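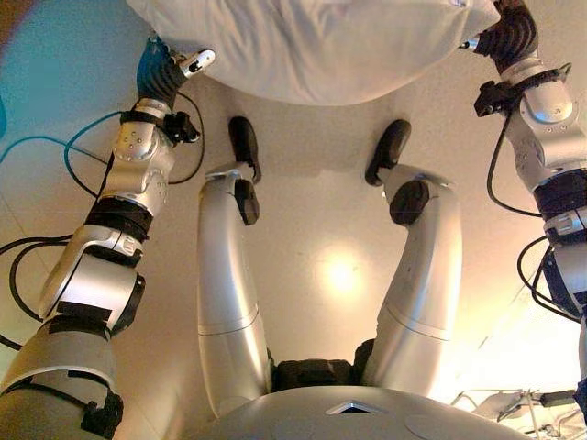

Savby Rail and Ferry Itineraries

A data card for a collection of multi-day travel plans you can take by train, bus and boat, no car needed. It holds 1,016 itineraries, written up day by day, with every leg, overnight stop and suggested walk in its own row. If you like planning trips as much as taking them, we think you'll have a great time in here!

Version notes are at the bottom. The last full refresh was 17 Mar 2025.

What's in the folder

itineraries.csv has one row per trip: title, start town, end town, number of nights, best months, pace (easy, medium, busy) and a short summary.

legs.csv has one row per ride. Each leg has a from, a to, a mode (train, bus, ferry, tram, on foot), a typical travel time in minutes and a notes field. The notes are our favorite part. They tell you which side of the train gets the lake view, where the ferry café shuts early, and which connection is tight if you have a big suitcase.

stops.csv lists 1,321 places, from capital cities down to a ferry landing with a bench and a timetable. Coordinates are given to four decimal places.

themes.csv ties trips to themes such as old towns, islands, spa towns, food markets, night trains and mountain railways. A trip can carry as many themes as it likes, and plenty of them do.

Where the trips come from

Most started life in the Hirnier trip planner, where travelers could tick a box to share a finished plan. The Rønning set (46 coastal trips, tagged source=ronning) was written separately by a small group of ferry fans and is much wordier than the rest. Please read a few of those even if you only came for the numbers. The one going out to the outer islands in January is a joy, storm day and all.

We tidied place names, merged duplicate stops and removed anything that pointed to a private address. Opinions were left alone. If a traveler found a famous castle dull and loved the bakery across the street, it still says so.

Getting started

Unzip the folder and open itineraries.csv in any spreadsheet program. Everything is UTF-8, so if Rønning comes out as a jumble of symbols, set the encoding on import.

To follow one trip from start to finish:

1. Pick a trip_id in itineraries.csv.
2. Filter legs.csv by that trip_id and sort by day, then by leg_order.
3. Match stop_from and stop_to against stops.csv for names and coordinates.

The Zimeo map viewer reads the folder as it is. Point it at the top level and it draws each trip as a line, colored by mode. Watching a night train trip unroll across the map is a lot of fun.

Things to watch for

Travel times are what people wrote down, usually off a printed timetable, and timetables change every season. Check before you book anything.

Summer is heavily represented and winter is thin. Prices are missing on purpose; they were out of date almost as soon as they went in.

There are 8 trips with a gap between two legs (the traveler got a lift from a friend, or didn't say). They have complete=no, and you can filter them out if you need unbroken routes.

The pace column is a matter of taste. One person's easy is three museums and a hill before lunch.

Sending corrections

Corrections are very welcome, above all for bus legs. Send the trip_id, the leg_order and what should change. New trips are welcome too, in the same column layout, with at least two nights.

Version notes

2.1: ferry landings split from town stops. Themes file added.
2.0: Rønning set added, notes field made longer.
1.0: first release, trains only.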